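Mandar notebook, July, bag work

Came in around 9 to find the overnight training run finished and the loss curve looking almost too nice, which always makes me nervous. So: coffee, reboot, home both arms, and then a whole day of plastic bags.

Background for anyone picking this up cold. The Mandar task is two-arm packing and unpacking with a soft bag, and for the past few weeks we've been stuck on the part before any packing happens, where the bag is a heap on the floor and the mouth is wherever it feels like being. The old pipeline looked for the handles, grabbed both, and lifted. Great when the handles are visible. Hopeless when one is folded under, because then it grabs a pinch of side wall, lifts that, and the whole bag just closes tighter (I have watched this so many times I see it when I shut my eyes).

The new thing is what I'm calling rim-first. Forget handles. The policy looks for any stretch of edge that has one layer of plastic instead of two, one gripper takes it and drags it a short way out, and the other arm waits until the opening shows up before it commits. The waiting is the whole idea! In the old version both arms moved on the same clock and whichever one was wrong ruined it for the other. Now the second arm gets a "hold" action it can keep picking for as long as it wants, and there's a small penalty per step so it doesn't just sit there admiring the view.

Start state for the from-scratch condition is a crumpled bag with the produce off to one side on the red plate. I vary the crumple by hand, which is not very scientific, but my attempts at a repeatable crumple were all worse (too neat, and the policy learned the neatness).

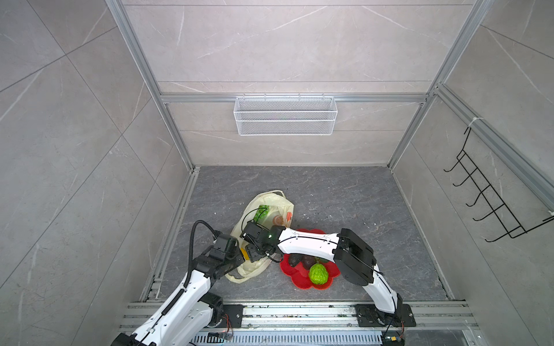 Does the policy need to know which arm is going to hold and which is going to wait?
The roles are picked at the start of each trial from whichever gripper has the shorter reach to the best edge candidate, and they stay fixed until the trial ends. We tried letting them swap partway and got a lot of dithering, so swapping is off for now.

Numbers for the day, so they're in one place. I ran 67 trials with rim-first and got 46 successes, where success means the mouth is open wide enough for the avocado to go in without touching the rim and stays that way while both grippers hold still. I set that definition before starting and didn't fiddle with it, although I was tempted around lunch when I got a string of near misses that would have been fine for anything smaller. The avocado is the standard. It stays the standard.

Failures mostly fall into the same bucket: the first gripper takes two layers when it thinks it has one. The plastic is translucent, so a double layer under bright light looks an awful lot like a single layer in shade. Everything downstream is then perfectly sensible behavior built on a wrong idea. The second arm holds, holds, holds, no opening ever appears, the step penalty piles up, and eventually it dives in anyway. I'd like it to call the trial off instead and ask for a re-grasp. That's a new action and a new round of demos, so not this week.

The other bucket is the grippers losing the edge. I'd blamed the fingertips for this for ages, but I went back through the force logs and the drop nearly always comes right when the second arm starts pulling. So it's a coordination thing! The first arm is stiff, the second arm pulls, and the plastic has to come from somewhere. I lowered the stiffness on the holding arm by half and it helped a lot by eye. Haven't run it properly, so don't quote me on it.

The loaded condition is where I'm happiest. Bag already full, both grippers have to take opposite ends and keep the mouth spread so we can look inside. You'd think a full bag would be harder, but the weight at the bottom does us a favor, because the bag can't skate off across the floor when one side gets tugged.

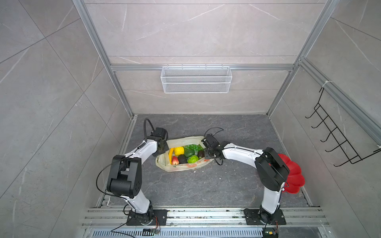
Loaded bag, a gripper at each end of the mouth, plate off to the right.

I kept hold times short in this condition. Motors on the left arm have been running warm on long static holds, and the Andonum controller has a habit of quietly backing off the torque when that happens. You don't get a warning, you just get a limp arm and a confusing plot. Note to self and everyone: check the torque limit flag in the log before deciding a policy is bad. I lost most of an afternoon to that last month and I'm still sore about it.

Next up, the wrist views. I've been arguing for a while that the overhead view alone isn't enough for judging the opening, since from up there a dark fold and a dark gap look the same, and you can't tell depth worth a darn on shiny plastic. So today's policy gets the overhead stream plus wrist, with the wrist stream dropped out at random during training so it can't lean on it completely. When I switched the wrist input off at test time, the thing got noticeably shy: lots more hold actions, slower commits, and it went in late even on openings I could've driven a truck through. I think that's decent evidence it uses the wrist for the "is it open yet" question and the overhead for everything else.

What the wrist gives you is the rim and the contents together, close up, and that's hard to get any other way. It also gives you a lot of flap. The overhanging side of the bag shades whatever's beneath it, and our contents classifier (the Kyriakidis one, unchanged since spring) gets very unsure of itself on the dark items back in the shade. Avocados especially. It's happy with bright stuff and then goes to pieces over anything brown. 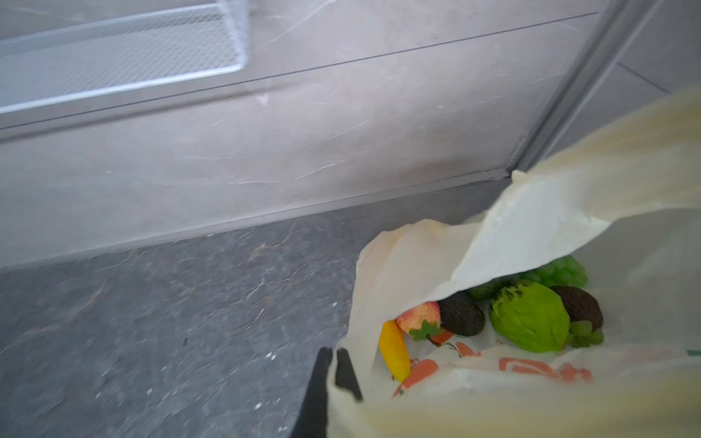

Wrist view into the bag, finger on the left rim, flap coming over from the right.

I don't want to retrain the classifier just for this. Cheaper idea: have the holding arm nudge its side outward a little before the classifier gets called, so some of the flap moves off. I tried it by hand with teleop and the confidence came up on the back items, though I was also moving the wrist at the same time, so who knows which one did it. Needs a proper on/off comparison with the wrist parked.

Late in the day I went over to the pepper set. Same bag task, blockier contents, and I wanted to see if the edge detector had gotten attached to round things. It's supposed to care only about plastic. As far as I can tell it does only care about plastic, but the printing on the bag is another story. The edge candidates bunch up around the orange ink a lot more than they should, and my guess is that a sharp color boundary looks like an edge to it, fair enough. We have the same print in basically every demo. I should've thought of that earlier, grr.
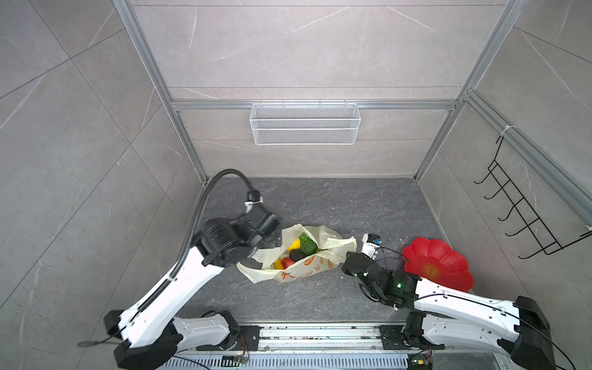 Huguette Coste wrote back while I was still at the bench: I'd go after the print before the stiffness. If the candidates are landing on ink, your double-layer failures and your ink failures may be the same failures, and you'll tune the arms around a vision problem. Could you turn half the bags inside out and rerun with the same weights? We did something like that at Trerninitz with sacks and it changed which bucket most of our failures went in.

I like this a lot and I'm a bit annoyed I didn't think of it. Inside out, the ink is still faintly there through the plastic but the boundary ought to be much softer, and it costs us zero new demos. I told her I'd do it first thing, same weights, same success definition, avocado and all.

She also asked whether the overhead exposure is locked. It is now. It was not locked this morning for the first handful of trials, and I've marked those in the sheet so we can pull them out if they look odd.

Left for tomorrow: inside-out bags, then the half stiffness setting on its own with everything else frozen, then the nudge comparison if there's time (there won't be). Someone please wipe down the front rail before the next session, it's getting crumby along there and I'd rather not find bits in the bearings. Policy checkpoint is in the shared folder under rimfirst, the one without the date in its name. Arms are homed and powered off.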